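Skarkness Stone Sealer, 400 ml
Home > Surface Care > Sealers and Finishes

Skarkness is a water-based penetrating sealer for marble, limestone and travertine countertops. It soaks into the stone and slows the uptake of oil, wine, coffee and other common kitchen stains. It leaves no film and does not change the color of most stones. It will not prevent etching from lemon juice, vinegar or other acids.

One 400 ml bottle covers a typical kitchen with one island. Very porous stone may need a second coat.

Application
Clean the counter with a pH-neutral cleaner and let it dry overnight. Pour a small amount onto a lint-free cloth and wipe it on in overlapping passes. Leave it for 7 minutes. Wipe off everything that has not soaked in, then buff with a dry cloth. Any sealer left to dry on the surface will haze. If this happens, wet the area with fresh sealer and wipe it off right away.

Keep the counter dry for 22 hours after the last coat. Test in a hidden spot first, especially on dark or resin-filled stone.
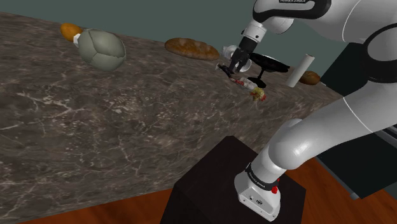 Brown-gray marble with fine pale veining, against a teal-green wall.

Veined marble
Veins can take up sealer at a different rate from the stone on either side of them. Check them again after the first coat. If a drop of water darkens the stone within a few minutes, apply a second coat the next day. Open cracks should be filled before sealing. Use Olosberg Stone Filler and allow it to harden fully.

Specifications
Size: 400 ml (also sold as a 200 ml trial bottle)
Base: water
Finish: natural, no added shine
Indoor use only
Storage: keep from freezing

Not for use on quartz composite, laminate or glazed tile.

Shipping
Orders ship from the Gorngate warehouse. We do not ship sealers to unheated pickup points from November until spring.

Questions about your stone can be sent through the contact form, attention Svyatoslav Moroz. Please include the stone type and the name of any sealer used before.

Related products
Yatsenko pH-Neutral Stone Cleaner
Olosberg Stone Filler, clear
Lint-free cloths, pack of 7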